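Drilline hand-held gripper

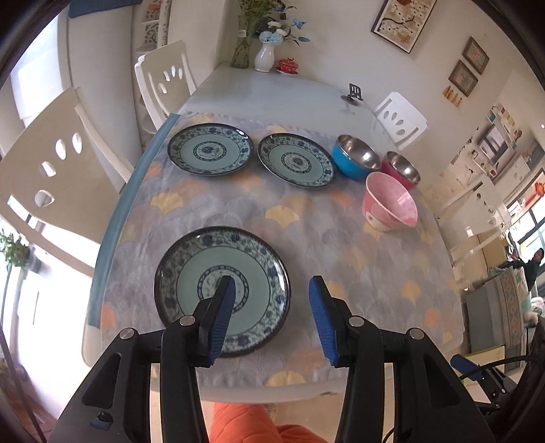 A Drilline gripper with its jaws open over a table laid with plates and bowls. Part of a second gripper is at lower right.

The Drilline hand-held gripper is a two-jaw tool used to record manual tasks for training robot arms. It is carried and worked by a person, usually in pairs, and has a camera mounted behind the jaws. The tool was developed at the Ivgate workshop and is used mainly for household work such as setting tables, stacking dishes and folding cloth. This article covers its setup, routine care and common repairs.

Construction

Each jaw is a black finger carried on a pivoting linkage. The links turn on round silver pins, and the inner face of each finger carries a ribbed blue pad. The pads are the only part meant to touch the work. They are held by a press-fit backing and can be changed without taking the finger off.

The camera looks forward over the linkage through a wide-angle lens, so that both fingertips and the area past them are recorded together. A thin black cable carries power and signal. Early units had a fixed cable. Later ones use a locking connector, which can be fitted to the older housings with an adapter plate.

Setup

Setup begins with the jaws. The operator closes them by hand and checks that the pads meet along their full length. A gap at the tip means that one finger has been seated at an angle, and the finger screw is loosened, squared and tightened again. The jaws are then opened to the stop, and the open and closed positions are stored in the Flivosar software.

The camera is set next. Both fingers must be in view when the jaws are fully open. If one finger sits noticeably higher than the other, the bracket has turned on its post. The lens is wiped before the position is checked, as a smear near the rim is easily taken for poor focus.

Where two grippers are used, each is set up alone and the pair is then matched. The clocks are compared by tapping the closed jaws together three times in view of both cameras. Cables are run behind the operator's forearms with enough slack for a full reach across a table.

Routine care

Pads are cleaned with a damp cloth at the end of each session. Alcohol hardens the rubber and is not used. Glazed plates and metal-lined bowls need pads with clear ribs, and a worn pad will let a rim slide during a lift. The Ivgate service sheet calls for new pads after 800 recordings, or sooner if the ribs have flattened.

The pivot pins are checked every 16 hours of use. A drop of light oil is put on each pin and the jaws are worked several times, after which the excess is wiped off. Oil on a pad cannot be fully removed and the pad is thrown away.

Common repairs

Loose pins are the most frequent fault. The fingertips drift sideways when the jaws close, and the stored closed position no longer matches the real one. Pins are replaced as a full set, and the jaw positions are stored again afterward.

Cable faults show up as dropped images when the wrist is turned. Most breaks occur close to the housing. In a review of workshop records, Javiera Sepúlveda listed 131 repairs, and cable damage was second only to pin wear. She recommended a longer strain relief, and this was adopted the following March.

A cracked finger is not repaired. The replacement is supplied with its pad already fitted.

Related articles

Flivosar (software)
Wilczyńska linkage
Ivgate workshop
Parallel-jaw gripper
Strain relief
Camera calibration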